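# Chapter 4 – When the Job Moves

Lunch prep at Fakcombe starts at 5 a.m. Used to be four people on the line, all of them cutting, loading, wiping, reloading. Now it is 2 people and an arm. Same kitchen, same menu, diffrent job.

That change is what this chapter is about. Not the hardware so much – chapter 3 did the hardware. Here we want the work. Who does what, who decides, who gets called when a tray jams.

Some background first. Fakcombe feeds a mid-size office campus. In November the company signed with Kultness, a firm that fits arms into small kitchens. Every task was written out beforehand. Open the door. Pull the rack. Set the food down. Close up, set the knob, wait. Easy for a cook, who does it without looking. The written list ran to 41 steps, and the cooks disagreed with over half of it.

Keep that in mind. A task on paper is never quite the task on the floor. Sociologists call the gap *articulation work* – the small fixes that keep a job going. Automation tends to take the listed steps and leave the fixes. Somebody still does them. Often they are not in the job title, or the pay.

Three questions to carry through the chapter:

- Which parts of the job went to the machine, and which were left over?
- Who learned something new, and on whose time?
- Who can stop the machine?

Loading is a good place to start. Kultness rehearses it in simulation before going anywhere near a real kitchen – bowl, toaster oven with the door down, rack part way out, range right alongside.

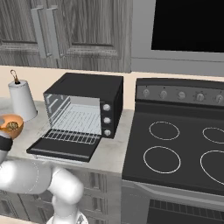
Danish Yousafzai wrote to us that the rehearsals were fine but came too late for the cooks, who first saw them after the shifts had been cut, and that he would have moved the rack step in the first five minutes if anyone had asked.

His complaint comes up again in section 4.2, on consultation. Digby Tawhiri takes the other side there – fewer burns, shorter shifts, and she would not go back.

**Before you read on:** pick a job you have done. Write down every step of one task. Then show the list to someone who does it now, and mark what they change.

**Key terms:** task list, articulation work, deskilling, override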